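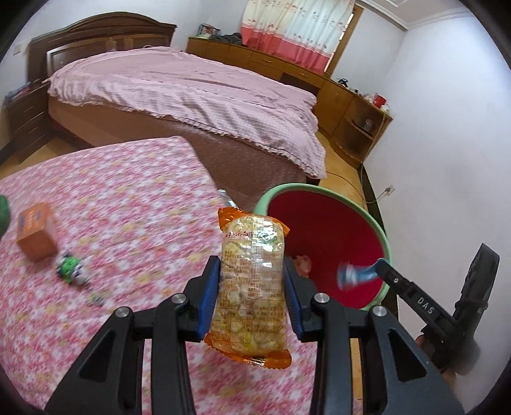 Opened snack bags go soft within two days, sealed or not

Prendorora Household Help > Kitchen and Pantry > Food storage

Nawal Belkadi
Posted in July, 8 replies hidden

I buy puffed and fried snacks in medium plastic pouches and usually finish one over four or five days. By the second day the contents are soft. Humidity in the apartment is 60 percent or higher most of the summer, measured with a cheap hygrometer on the pantry shelf.

Tried so far:

Folding the top down twice and using a spring clip. Soft on day two.
Moving the contents to a Gisent canister, 750 ml, with a silicone ring in the lid. Slightly better, soft on day three.
Closing the bag with an Okach hand sealer, the small battery type. The seal looks complete, but if I squeeze the bag, air comes out at one spot near the middle.

I would like to know why the sealer leaks, whether the canister should be doing better than it does, and whether food that is already soft can be recovered. I don't want to run an air conditioner just for the pantry.

Edit: the bags have a seam running lengthwise up the back. The leak is always close to it. Batteries are new. 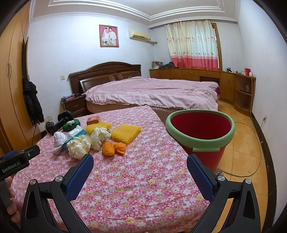

Vasiliki Kokkinos
Marked as helpful by the poster

The edit explains the leak. A pillow pouch is made from one sheet of film, folded into a tube and joined along the back. Where your seal crosses the back seam there are extra layers of film, and right beside them there are only two. A hand sealer applies the same heat and pressure across the whole width, so the step between thick and thin stays open as a small channel. The factory gets past this with heated jaws and far more pressure than you can put on with a thumb.

What works with a small sealer:

Wipe the inside of the bag mouth with a dry paper towel. Oil and salt on the film stop it from bonding.
Flatten the back seam to one side and crease it with a fingernail.
Pull the sealer across at half your normal speed. Slow down further over the seam.
Turn the bag over and make a second pass just below the first one.
Let it cool before you squeeze it. Warm film peels apart easily.

Check for leaks by pressing the closed bag gently against your cheek. You will feel the air before you hear it.

On the canister: the ring may be fine. Every time you open the lid, room air replaces the dry air inside, and a canister that is one-third full holds a lot of air for very little food. Use a smaller container as the amount goes down, or split a new bag into single portions on the first day and seal each one. A food-grade silica gel packet helps, but it has to be dried out again once it is saturated. Follow the maker's directions for that.

Soft food can often be recovered if moisture is the only problem. Spread it on a tray in one layer and heat at 165 F for around 15 minutes, then let it cool completely in the open before storing it. It will not feel crisp until it cools. If it smells like old oil or crayons, throw it out. Heat does nothing for rancid fat.

Guest

just buy smaller bags. I had the same sealer and went back to clips

Raptis

Agree with most of the above, one correction. The cheek test only finds large leaks. For slow ones, hold the closed end of the bag under water in a bowl, press lightly and look for bubbles. Do this with an empty bag so you don't ruin the food. My first attempts all bubbled at the back seam, and after I started creasing it flat I got maybe one bad seal in six.

Also check where the shelf is. If it shares a wall with the bathroom or sits over the dishwasher, move the hygrometer to a bedroom closet for a day and compare. Mine read 11 points lower there.

Nawal Belkadi

Two slow passes with the seam creased to one side did it. No air on the squeeze test. Will try the bowl with the next empty bag. The hygrometer is in the hall closet now, no reading yet.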